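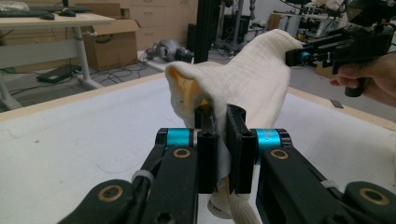
## 肠道定向催眠的操作细节：与 Shahram Tabrizi 的谈话

Shahram Tabrizi 在 Drodavville 的 Plitano 诊所做肠道定向催眠，服务对象以肠易激综合征患者为主，另有少数功能性消化不良患者。他受过心理咨询和临床催眠两方面的训练，入行前做过呼吸科技师。谈话于8月11日在诊所二楼进行，内容限于他自己的工作流程：收什么人，怎么记录，脚本怎么写，什么时候停。

谈话从转诊开始。诊所不接受没有消化科诊断的自荐者。来访者首次联系时要提交诊断书，以及近期血常规和乳糜泻血清学检查的结果；有便血、夜间腹泻、不明原因体重下降或肠癌家族史的，先退回转诊医生处，由医生书面说明已经排查。

“我没有资格判断一个人的腹痛是不是功能性的，”Tabrizi 说，“催眠能让人对疼痛的注意减少。如果疼痛后面有一个没查出来的病，这种减少就是坏事。所以文件不齐，我不约时间。”

诊所的登记册里现有459份转诊记录，其中包括退回后没有再来的人。他不愿意用这个数字推算有效率。“登记册记的是谁被转过来，没有对照，中途离开的人我也未必知道原因。拿它算百分比，算出来的东西没有意义。”

### 首次会谈

首次会谈定为85分钟，不做催眠。前半段问病史，重点在症状的时间结构：疼痛与排便的先后，与进食的间隔，晨起是否加重，月经周期有无影响，出门之前有没有固定的如厕行为。后半段解释脑肠之间的双向信号，并演示腹式呼吸。

他对解释的措辞管得很细。“压力引起”四个字在诊所里不用。许多来访者之前听过类似的话，理解成医生认为他们在装病。他改用“敏感度”来讲：肠壁扩张的信号本身可能并不异常，但传入和解读的环节把它放大了。“这个模型是简化的，我会明说它是简化的。来访者需要一个能用的说法，用来理解后面练习里的那些意象。”

首次会谈还要筛查不宜做催眠的情况。有精神病性症状史、未控制的癫痫或近期严重解离发作的，他不收。有创伤史的不一概排除，但先与来访者的主治医生或心理治疗师通话，确认由谁负责处理可能出现的反应。进食障碍单独列为一项，他解释说，部分来访者的饮食限制最初是为了控制腹胀，后来范围越来越大，这时继续围绕肠道感觉做工作，可能使注意更加集中在进食上。

### 疗程与脚本

标准疗程为11次，前四次每周一次，之后隔周一次。每次会谈分三段：回顾记录，诱导与暗示，醒复后的讨论。诱导用渐进放松加倒数，不用快速诱导。Tabrizi 的理由是可重复性：来访者回家要自己听录音，现场的步骤如果依赖治疗师的临场动作，录音就复制不了。

脚本以他早年跟 Bergmann 培训班学的文本为底本，改过多遍。底本用河流作主意象，水流快慢对应肠道蠕动。他把它拆成几个版本，腹泻型用水面变宽、流速变缓，便秘型用水闸逐级打开，混合型先不碰速度，只做“手掌温热”的暗示，由来访者把手放在腹部，想象温度向下传。

“混合型最容易写错，”他说，“你上周暗示变慢，这周他便秘了，他会认为是你造成的。是不是你造成的，没法证明。我的做法是在头三次完全不提快慢，只提舒适和规律。”

有来访者反感水的意象，有人晕船，也有人听到水声就想上厕所。备用脚本是一段调音量的文本：腹部的感觉是一个声音，旋钮在来访者手里，一格一格往下拧。脚本不允许拧到零。Tabrizi 认为保留一点感觉有必要，完全消失的暗示不容易实现，而且来访者需要保留对异常疼痛的觉察。每份脚本末尾都有一句固定的话，内容是新的、不同以往的疼痛仍会引起注意，届时应当就医。

关于催眠深度，他不做测量。早几年他在第二次会谈时用标准化的易感性测试，后来停用，因为低分者看到结果后往往不再练习。问及这样做是否损失了信息，他承认有损失。“如果我做研究，我会测。现在我用的替代指标是练习次数，它粗糙，可是来访者能改变它。”

### 记录方法

诊所用的记录表叫 Saster，是诊所内部编的一页纸，每天睡前填一次。疼痛、腹胀、急迫感各有一条从0到100的横线，来访者在线上画一道竖线；排便性状按七型图填编号；另有一栏写是否听了录音。表上没有饮食栏。

去掉饮食栏是有过争论的。合作的营养师希望保留，以便同时做低可发酵碳水饮食的再引入阶段。最后的安排是两件事分开：已经在做饮食排除的人先做完再引入，或者在整个催眠疗程中保持饮食不变。“同时改两个变量，哪个起了作用就说不清了。来访者自己也说不清，他会把两个都当成必须坚持的，以后就不敢吃东西。”

评分时他看两周的中位数，不看单日。原因在于波动。一位来访者前五天都很平稳，第六天在火车上发作，若只凭回忆，会报告整周都很差。他让来访者自己把竖线连成折线，再讨论折线的形状。会谈中有一条规矩，先看折线再谈感受，次序不颠倒。

填表率随疗程下降，到后半程不少人只填疼痛一项。他接受这种情况，空白照空白处理，不要求补填。补填的数据在他看来比空白更差，因为读的人分辨不出哪些是当天写的。

### 录音练习

家庭录音时长与现场诱导接近，每天一次，固定时段。他建议避开入睡前。在床上听的人多数听不到暗示部分，睡眠可能改善了，但练习没有完成。较好的时段是下班后、晚饭前，坐姿，双脚着地。开车和操作机器时禁止播放，这一条印在录音说明的第一行，来访者要签字。

录音由他本人录制，不配音乐。试过加背景音，问题出在循环接缝处，听过几遍的人会等着那个接缝出现。语速比日常说话慢，句间停顿以一次完整呼吸为准。每版录音标注脚本版本和日期，换脚本时旧文件要求来访者删除，以免两种速度暗示混听。

对远程会谈，他的态度偏保守。首次会谈和第一次诱导必须到场，后面可以视频。视频中断的处理写在同意书里：如果连接断开超过两分钟，来访者自行从五数到一，睁眼，站起，喝水，然后打电话回诊所。他要求来访者在第一次诱导之后就练熟这一套，视频会谈开始前再做一遍。

### 何时停止

第六次会谈设为检查点。若疼痛中位数与基线相比没有变化，且录音练习做足，就与来访者讨论是否终止，并给转诊医生写信。若练习没有做足，先找原因，通常是时段选错，或者家里没有可以独处的房间。急迫感下降而疼痛不变的情况也常见，他不把这算作无效，由来访者决定这种改变值不值得继续付费。

他提到一类不容易处理的情形：评分明显好转，生活没有变化。来访者仍然只坐靠过道的座位，出门仍然提前查厕所的位置，仍然推掉聚餐。催眠对这些行为的作用有限，他把这部分转给做认知行为治疗的同事，或者在最后三次会谈中加入分级外出任务，任务由来访者自己排序，从步行到邻近的商店开始。

“量表上的线往左移了，人还待在家里，”他说，“那条线测的是感觉，没有测他去了哪里。我考虑在 Saster 上加一栏，写当天离家最远到哪里。现在还没加，因为一页纸已经满了，加一栏就要减一栏，我没想好减哪个。”

疗程结束后不设定期复诊。来访者保留录音，每月听一两次，症状复发时恢复每天一次，连续两周；仍无缓解再联系诊所，可做一次加强会谈。若复发时的症状与以往不同，先去看医生，诊所在收到医生的意见之前不安排加强会谈。

费用方面，他只说按次收取，中途终止不收余款。诊所目前的空档在每天上午，傍晚时段需要排队。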